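Paper bin, second pass

The paper bin in the study fills faster than it should, mostly because crumpled sheets hold so much air.
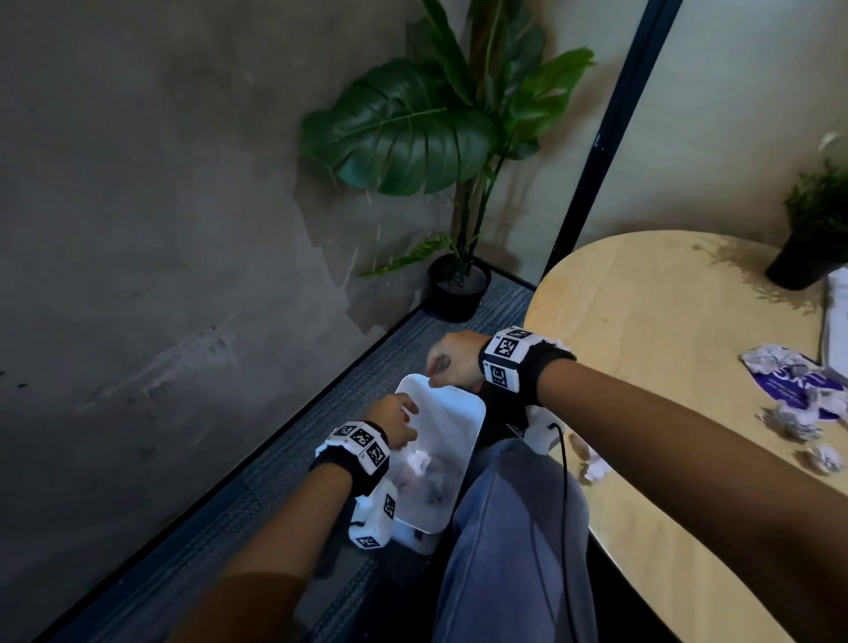 My rule since October: anything over 7 days old gets flattened, checked on both sides and moved to the recycling sack. Flattened, 12 sheets take up less room than 2 balled ones — worth the few minutes. Receipts go in the trash, as Carroll won't accept thermal paper. Staples can stay in. Next job is the drawer of old Oritz manuals.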